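A new worktop for the box room

4 min read

I have been without a proper work table since we moved. The old one was a Jurkurden flat-pack that sagged in the middle, and I had been cutting fabric on the floor, which my knees stopped agreeing with in February.

I looked at three options. The Hunik trestle was cheapest but wobbled in the shop. The Kobzar desk had drawers I didn't want. In the end I bought a plain laminated top and a dark frame separately from Hovovham, with delivery on top. The frame has square legs and a crossbar low down between the front two. I wanted the bar because the last table swayed every time I leaned on it with the rotary cutter.

Colour took longer than it should have. I had white in the basket for a week and then changed to the pale green. White shows every thread, and I find it hard on the eyes under the ceiling light in the evening. The green is very pale, close to mint, and the edge band is the same shade.

Putting it together took 58 minutes, including a hunt for the right Allen key. The instructions have you fix the legs first and the crossbar second. I would do it the other way round next time, with all the bolts left slack until the end.

It went long side against the white wall, so I can work from the right or from the near end. I thought about standing it in the middle of the room, but then the wardrobe door wouldn't open. 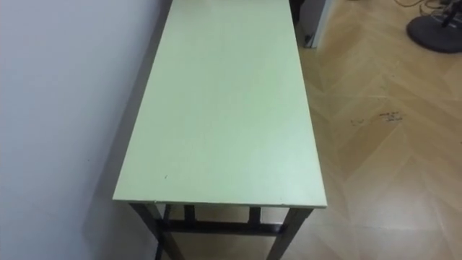 One reader who has the same top wrote in to say that the matt finish picks up smudges and that washing-up liquid in warm water shifts most of them, but to keep scouring pads well away from it. I've been using a damp cloth and nothing else, so I'll try that on the marks that won't budge.

Felt pads for the feet are next, for the sake of the floor. After that I need somewhere to keep the cutting mats.

Recent posts
Shortening lined curtains
What I kept from the old sewing box
Box room: paint and skirting
Sorting the fabric shelf, July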